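What Pillari Left

Rhona Matheson did not believe in bequests. In her experience people left you what the dump wouldn't take, and old Pillari had never given her so much as a lift to the bus stop in 82 seasons of complaining about her hedge. He said seasons. He counted them like a farmer, though he'd sold insurance.

"He wanted you to have these," said Tahsin Abeysekara, who was the nephew, or claimed to be. He set the carton on her kitchen chair and stayed standing.

"Wanted how? In writing?"

"He told me."

"Convenient."

She unpacked it herself, onto the blue checked cloth, the one with the ink smudges she'd given up on in December. A box of biscuits. She shook it, suspicious. A photo card, all red and gold, of some place that might have been a shrine.

"Where's this?"

"He never said."

"And did he ever go?"

Tahsin shrugged. She put it down next to the biscuits and pulled out two long white boxes, as alike as a pair of shoes, then a little pale blue cube that didn't open, however she pushed at it.

"There was supposed to be money," Tahsin said. "700, he told my mother. For the hedge."

"So that's why you're still here."

He went red. She almost liked him for it. The bear came out last, flat on its back, arms flung wide like somebody who'd fallen asleep in a field. She'd had one the same color as a girl in Vudthorpe, and she had told Pillari that once, over the fence, mostly to stop him talking.

"You can sit down," Rhona said. "But I'm not opening anything until you've shown me some identification."

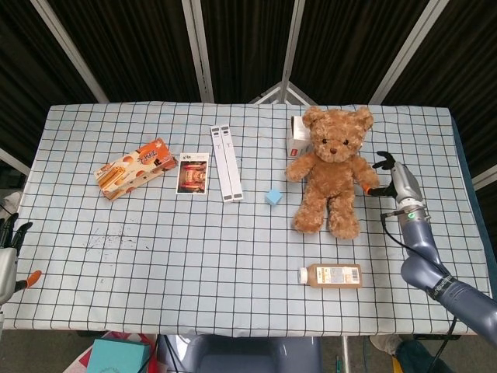
He took out his wallet and handed her his driver's license. She carried it over to the window and read both sides.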